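Pollham 50 Replacement Filter Set

Item: Pollham 50 filter set (pack of 2)
Sold by: Oleo Home Air
Availability: In stock, ships from our warehouse

Replacement filters for the Pollham 50 room air purifier. Each pack holds two complete filters. Also fits the older Kudo tower, with the adapter ring sold separately.

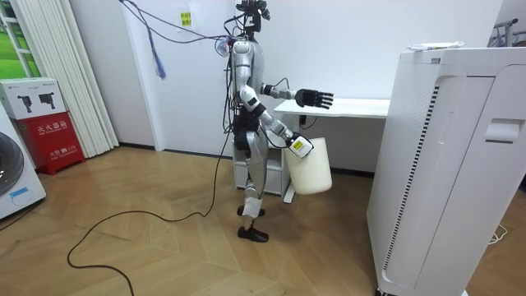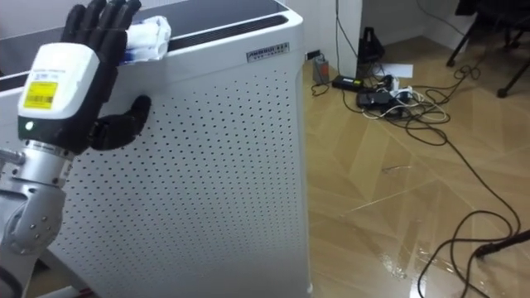

Room with white desk and herringbone floor; tall white air purifier with perforated side panel.

Overview

The Pollham filter is a single cartridge with a fabric pre-filter on the outside, a pleated particle layer in the middle and a carbon layer on the inside. The pre-filter catches hair and lint. The pleated layer handles dust, pollen and smoke. The carbon layer is there for cooking and pet odors. It will not remove heavy paint or solvent fumes, so open a window if you are painting.

Filter life is rated at 1000 hours on the medium setting. Homes with pets or a wood stove will get less. The filter light on the control panel runs on a timer and does not measure how dirty the filter is. Check the filter by eye if your room is dusty.

What's in the pack

Filter cartridges, sealed in plastic
Fabric pre-filters, already fitted
Date stickers for the inside of the door
Printed instruction sheet

How to change the filter

Turn the purifier off and unplug it. Open the filter door by pressing the tab at the bottom and pulling toward you. Slide the old cartridge out by its pull strap and put it straight into a trash bag. Wipe the inside of the housing with a dry cloth. Do not use spray cleaner inside the unit.

Take the new cartridge out of its plastic. Running the unit with the plastic still on is the most common reason people call us about weak airflow. Slide the cartridge in with the strap facing you, close the door until it clicks, plug in the unit and hold the reset button until the filter light goes out.

Write the month on a date sticker and put it inside the door.

Cleaning the pre-filter

The fabric pre-filter can be vacuumed with a brush attachment while it is still on the cartridge. Every other time, peel it off and wash it by hand in cool water with a little dish soap. Let it dry completely before it goes back on. The cartridge itself cannot be washed.

Placement

Leave space on all sides of the purifier and keep the top vent clear while it is running. Do not put it behind a curtain or right next to a humidifier. Moist air shortens the life of the carbon layer.

Compatibility

Pollham 50: yes
Pollham 50 with night light: yes
Kudo tower: yes, with adapter ring
Asico desktop purifier: no, see the Asico filter page

The model name is on the label under the unit, next to the power cord.

Customer comments

"Same fit as the one that came with it. Nearly a year on the first set in a spare bedroom." Lucie Beaulieu

"Filter is fine. The door tab on my unit is stiff and I wish the strap were longer." Genji Hosoda

"Carbon smell for the first evening, gone by morning." Bouchra Radwan

Returns

Unopened packs can be returned for a refund. Once the plastic is off a cartridge we can't take it back unless it is damaged. Send a photo of the damage with your order number to the parts desk, attention Mitsuko Shibata. Return shipping on damaged items is paid by us.

Related items

Kudo adapter ring
Pollham pre-filter fabric, washable
Asico desktop filter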